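Chore bench notebook, April, started 2:10 in the afternoon

Picking up where I left off before lunch. The Pruvness people want an answer to a very plain question: could an arm tidy a kitchen counter or a packing bench yet, today, with what we have on the shelf? I keep wanting to write "sort of" and close the notebook. They're paying for a better answer than that, so I'm going to try to be fair about it.

The chore for this block is the dullest one on the list. Small thing on table, put small thing in the bowl you were told. Two bowls, gray and pink, one object at a time. My kid could do it at two (with a lot of throwing, granted). We scored 200 tries on this chore before lunch and 42 of them went down as failures, which sounds decent until you imagine it's your kitchen and your eggs!

What I count as a failure, so we all use the same rule: wrong bowl, dropped outside a bowl, squeezed hard enough to mark, or I had to step in. A slow one still counts as a pass. I know the Rotich crew scores slow ones as half, and I went back and forth on that, but a dishwasher takes forever too and people love their dishwashers.

Ball first. I figured the ball would be the easy one and it mostly is, as long as the fingers come down square on it. Come in a little to one side and the thing squirts off and rolls – and then it isn't a tidying problem anymore, it's a chasing problem.
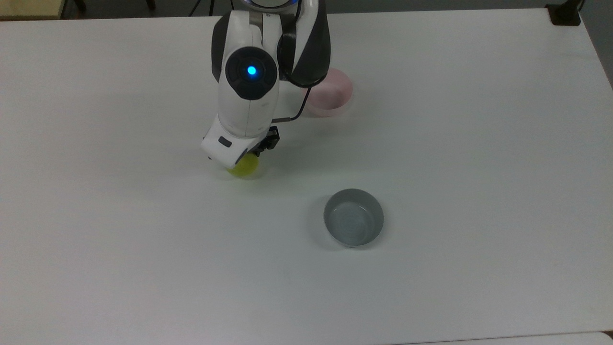
Ball under the fingers, gray bowl nearer, pink one behind.

Note to self on occlusion: from the head view, the housing covers a big part of the ball right at the moment you'd most like to see it. I've been writing "grip looks fine" in the log for runs where I really can't tell from that view. Going back to change those to "unclear." If I can't judge it, I don't think I should be handing out points.

The other thing with the ball is that it forgives you. It's springy, it has no right way up, you can grab it anywhere around the middle and it's the same ball. I'd say half of what gets called "robots can pick things up now" is really "robots can pick up things that don't mind." Laundry minds. Fruit minds. A full mug minds a whole lot.

So, fruit. I moved on to the pear and slowed the approach down, same chore otherwise. The pear is narrow at the top and fat at the bottom, so there's a real choice about where to take it: high and you may slide off, low and you need the fingers open a good bit wider and you're closer to the table. I like low. The planner likes high. We are having a disagreement, the planner and I, and so far I've been letting it win so I can see how it loses.

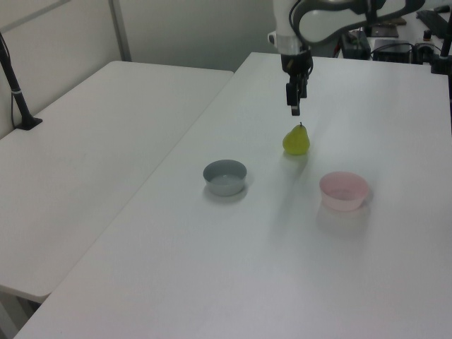
Cloletti read the draft of this page and wrote back that we're asking the wrong thing: a shop doesn't care if the arm can put a pear in a bowl, it cares who resets the table afterward, and so far that has been one of us every single time.

Fair point, and it stung a bit. I went back through the log and tallied my own part of it: 14 minutes of the last hour was me placing objects, moving bowls back, and wiping smudges. If a machine saves you a chore and hands you a smaller chore, fine, that's a washing machine. If it hands you the same chore with extra steps, I don't know what to call it. I've added a column called "human minutes" and from now on it gets filled in on every block, including the embarrassing ones.

Where I stand for the Pruvness write-up, as of this afternoon:

Shop floor, same parts, same places, a person checking in now and then – yes, I'd say so, and the Prirker line would be a reasonable place to try it. Keep the bins fixed and don't let anybody get creative with them.

Home kitchen counter – no, I wouldn't sell it to my own mother. She moves her bowls. She'd also want it to know a ripe pear from a hard one, and we haven't even started on that. I'd love to be wrong by next year!

To do: rerun the pear with the low grasp forced, both bowls swapped left for right. Try it with the pear lying down (I'm dreading this one). Fix the "unclear" entries before anyone adds up the totals. Ask Rotich for their timing sheet so we can line up the slow runs. Somebody has my good marker, please put it back by the log.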